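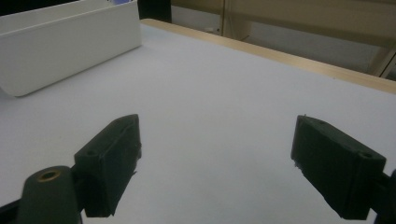
Zillorard hand-held gripper kit, printed version: review after 37 evenings of use

I bought this kit in October for a small project at home. I want to teach a robot arm to put things in a tray and take them out again, and for this I first need many recordings made by hand. The kit is sold as a bag of hardware plus the files for the fingers and the body. You print the plastic yourself, or you pay extra for printed parts. I paid extra, and I was a little disappointed with the finish.

Let me begin with the fingers. They are simple thick blocks with small holes for the screws. The shape is good and the fit on the rail was correct at the first try. But the edges are rough, and on one finger there was a small thread of plastic which I should have cut away before mounting. For this price I expected somebody to use a knife for one minute. The brass inserts are very good. They sit straight, and I have opened and closed the screws 16 times without any of them turning in the plastic.

The manual has only 2 pages and it is translated badly (I am allowed to say this, my English is also not perfect). The order of the steps is wrong in one place: you must put the rail in before the right mount, otherwise you take everything apart again. I lost one evening with this.

In use the gripper is comfortable. The opening is wide and you can bring the fingers over quite large objects. My table is white, so the dark fingers are easy to see in the recordings. Thin and smooth things are more difficult. The fingers are hard plastic and they come at an angle, so a flat object likes to turn when you close. I tried my phone case many times, standing in the white tray, and it is a good test for any gripper.
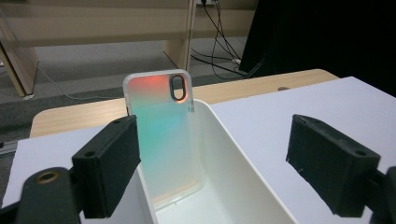 Clear phone case upright in the tray, fingers open on both sides.

I compared with the Sesico fingers, which a friend in our workshop has on his own gripper. These have a soft cover and hold a smooth thing better, but the cover must be changed often. If I buy again, I would take the Zillorard body and glue some thin rubber on the fingers.

So far I made 422 recordings and nothing is broken. Delivery from the Plondale shop was fast and the box was packed well.

Good: strong inserts, wide opening, easy to repair with any printer.
Bad: rough edges, poor manual, hard fingers.

I give four stars from five. One star is missing for the manual.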